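Takow Labels – a word list of food packaging terms

Version 3
Last changed: October 16, 2022
Maintainer: Gorazd Dervishi

What is in this folder

Takow Labels is a list of 2664 short terms which I copied by hand from the packaging of food sold in small grocery shops. Each term is given in the spelling of the package, with an English meaning and a note on where on the package it was printed. I began the list for my own study of translation, and later two colleagues from the Arnitz reading group asked if they could use it, so I have put it in order.

The list is a plain text file. There is no program to install.

Files

terms.tsv – the main list
sources.tsv – one line for each package
changes.txt – what was corrected and when
old/ – version 2, kept for people who have already cited it

Columns in terms.tsv

id: a number which does not change between versions. If a term is removed, its number stays unused.
term: the words as printed, including capital letters and accents.
meaning: a short English meaning. Australian spelling is used, so please search for "flavour" and "colour".
place: front, back, side or lid.
kind: one of 4 values – ingredient, storage, preparation, claim.
source: the id of the package in sources.tsv.

The value "claim" was the most difficult to decide. A phrase such as "no added sugar" is a claim, but "contains sugar" I have put under ingredient. "Lightly salted" can be both. In version 2 it was sometimes one and sometimes the other, and in May I went through all of them again and put them under claim.

How the terms were collected

I wrote down the terms in a notebook and typed them the same evening. Brand names are left out of terms.tsv, also when they form part of a longer phrase. Weights, prices and dates are left out too. Where a sticker in a second language was placed over the original text, only the original was copied, if it could still be read.

Snacks are the biggest group, then noodles and sauces. Fresh food is almost absent, as it carries so little text.

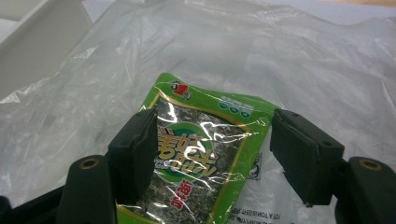
Snack package with a lime green border and a silver window printed to look like seaweed sheets.

Known problems

– Some meanings were checked by only one reader. They have a question mark at the end.
– Words for cuts of meat do not match well between countries. I kept the nearest everyday word.
– The "place" column is weak for round tins, where front and back are a matter of opinion.
– Around 2 per cent of the lines have no source id. These come from my first notebook, Rennie, in which I did not yet number the packages.

Use and corrections

You may use the list for study and teaching. If you print a part of it, please name the version. It is not suitable for allergy advice, as recipes change and the list does not follow them.

Corrections are welcome through the Cinside page of the project. Please give the id of the term and the line as you think it should be. I answer slowly, but I read everything.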